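Writing rules that people will follow

In October I was asked to rewrite the working rules for our recording sessions with hand-held grippers. The old document had 30 pages, and I think only Sabina Tichý had read it to the end. She wrote most of it, when we were still at Budovance.

My new version has five rules on one sheet. The first is that the markers on the grippers must stay clean and uncovered. The second is that every cable is checked before a person starts, because a pulled cable can spoil a whole set of 300 recordings. The third says that small objects such as cups and sticks stay within easy reach of both hands.
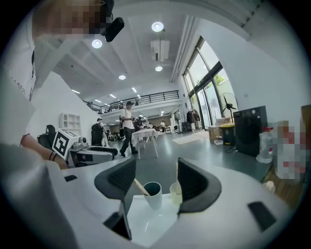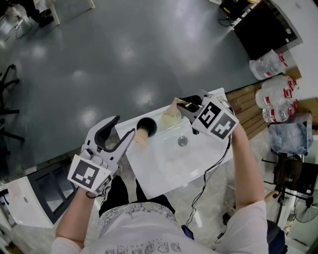
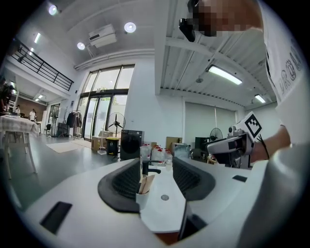
The fourth rule made the most discussion. I wrote that a failed grasp must be kept and labelled, never deleted. Some colleagues wanted clean data only. But in the Flandix set we had 2000 recordings without one dropped object, and I don't believe such a set — it shows only what somebody wished to keep.

The fifth rule is about rest. Hands become tired and then the movements become careless, so I proposed a pause after 30 minutes. Sabina would prefer 20, and maybe she is right. We will compare the labels from both and decide.

I still miss a good rule for how to name the files. If you have one which works in your team, please write it in the comments.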